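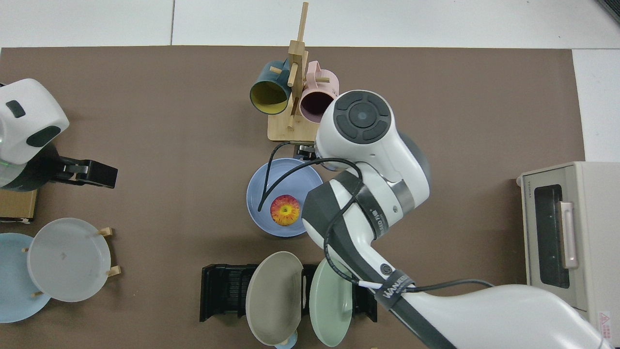
Do I need to be good at cooking to take part?
There is no cooking in the sessions. We look only at how people put away plates, mugs and fruit in a small kitchen corner, and you need only your usual habits from home.

Call for participants: the Wirkero study on small kitchens

Pivard is a small design office in Woridholm. In May we start the second part of Wirkero, our study about the storing of dishes when there is not much space on the counter. We are looking for 44 adults who live in a small apartment or a shared house, and who wash or put away dishes at least a few times per week.

What you will do
You come one time to our room in the Karabulut building. On the table you find plates in different colors, a dish rack, a mug rack of light wood and a toaster oven. First we ask you to put everything where you think it should stand. Then we ask you to take out what you need for a small breakfast for two persons, and to put it back again. You can change your mind as often as you like. After this we talk with you about what you did - for example, if you prefer that the plates stand or lie one on the other, and how far from the oven you like to keep them. 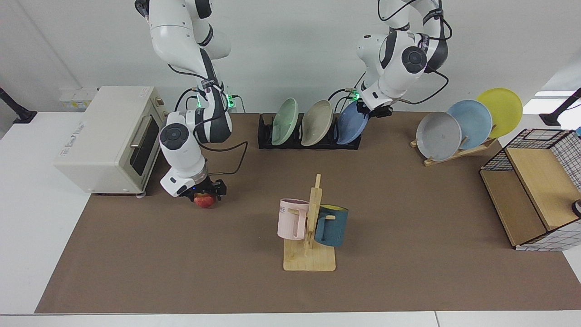
The conversation is the part which takes the most time, and we ask you not to prepare for it. In the first part of the study many participants told us that their kitchen at home is "not a good example". Please come also if you think so. We are interested in the mug which has always its own place, and in the plate that is never used but stands in front.

One session takes 44 minutes with a break in the middle. Times can be chosen between 9 in the morning and 5 in the afternoon. You receive a gift card after the session, also if you decide to stop early.

You can take part if
- you are 18 years or older
- you can stand at a table and lift a dinner plate without pain
- you speak English well enough for a simple conversation
- you did not take part in the first part of Wirkero

If you have a different way of using your hands, for example after an injury, please write to us before you register. The table height can be changed and there is a chair. 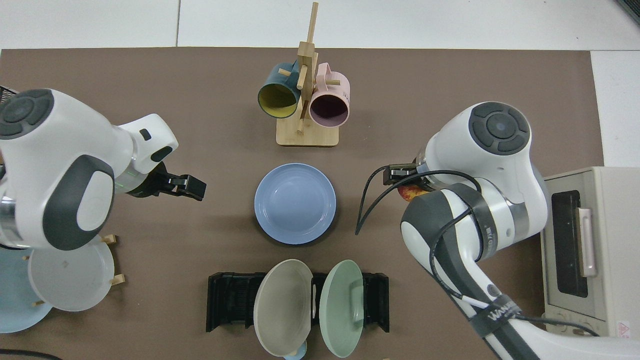

Mug rack, dish rack and plates on the table.

Your answers are kept with a number and without your name. We write notes by hand during the conversation. If you want your notes removed, you can tell us until the end of the study.

How to register
Please write to Dirceu Nogueira at the Pivard office, with the subject "Wirkero dishes". Tell us your age, how many people use your kitchen, and two times of the day which are good for you. You get an answer in 5 working days. The room is number 137, on the first floor, to the left of the elevator. Please ring the bell marked Pivard.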